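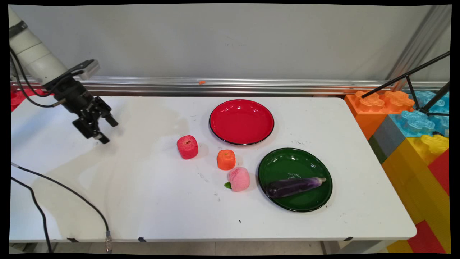
The pick-and-place table at Hurkano, with toy fruit to the left and the red and green plates to the right.

I finally made it to the Hurkano open lab day in February, after missing it last year with a cold, and I'm still buzzing. Anyone who reads this blog knows I come at robots from the software end, so I skipped the welcome talk and went straight to the second floor, where the planning group had set up.

Wajid Khattak was running the table when I got there. He works on the task planner, called Seterer, and he was happy to leave the big screen on so we could read along. You type a sentence like "put the peach on the red plate" and Seterer breaks it into steps, checks each one against what the perception side says is on the table, and hands the result to the motion code. The screen shows the whole plan as a tree, and when a step fails you see the branch go gray and a new one grow next to it. I could have watched that for an hour (I more or less did).

The perception part is named Kazmi. It keeps a list of objects with a confidence score out of 100 for each, and those scores wobble all the time, even when nothing moves! Two toys lying close together are harder for it than one off by itself, and at one point it had the orange toy and the peach down as a single blob. Wajid typed in a request for the peach anyway. Seterer noticed the low score and put in an extra "look again" step before planning the grasp. I asked if that was a rule somebody wrote. Partly – there is a threshold in a config file, but what to do below the threshold is left to the planner.

The team spends a lot of time on replays. Every run gets logged, and you can drag a slider back to any moment and ask the planner what it would do from there with different settings. They have 700 runs in the set they test against, and a code change doesn't get merged until it has been through all of them. The full pass takes 33 minutes on their machine. A woman next to me wanted to know what happens when a change makes some runs better and others worse, and that got us into a long talk about how you score a plan that gets the right result in a silly order. They don't have a good answer yet, and Wajid said so.

My favorite bit was small. You can click any step in the tree and get the reason for it in plain words, such as "plate already holds an object, checking free space." Those messages started as debug prints and the visitors liked them so much at an earlier event that they were kept and cleaned up. I want this in every tool I use at work.

Downstairs, Gondell had a corner with their motion library, which does the actual path planning under Seterer. I got a look at the timing charts and a nice chat about joint limits, but it was packed by then and hard to hear. Room 207 had the calibration talk, and I only caught the last part of it – slides are supposed to go up later and I'll add a link when they do.

If you go next year, get there before 10 a.m. and start upstairs. Bring questions, they really do want them. Parking is behind the building and the coffee is free.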